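Speaker notes -- "Your Desk Is Smaller Than You Think"
Claltside makers' evening, 2018-10-29

Hi everybody, thanks for squeezing in! Sota Morikawa is on after me with the Rebane shelving talk, so I get 16 minutes and I plan to use every one of them.

Start with the confession. Back in July I measured my work table at home and got 2594 square inches. Sounds huge, right? Then I measured the part I could set a coffee cup on (pause here, let them guess) and it was 17. Ask who else eats lunch over their keyboard.

So -- boards. My big tip tonight is to give every job its own flat sheet that you can lay on top of the table. Glue, paint, little screws, whatever you're doing, it stays on the sheet. Next slide.

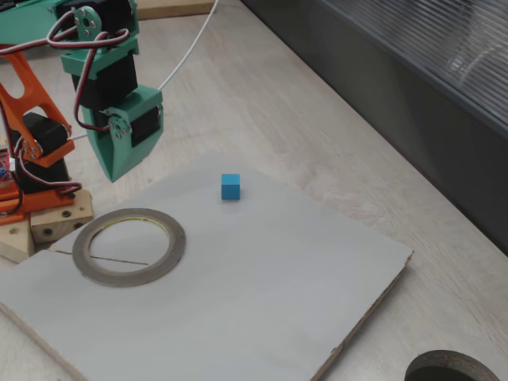
Slide 2: gray board on the work table, cardboard core showing at the edges

Talk about the edges. See the brown, slightly frayed bit along the side? I love a board like this, because you won't get precious about it. Set it down at whatever angle suits your elbows.

Then wood blocks. Mention that I keep every scrap with holes drilled in it -- they're great for propping things up at the back of a table.

If there's time, tell the Fleltedley garage story (short version!!). Then plug the Conoditz swap table by the door and hand over to Sota.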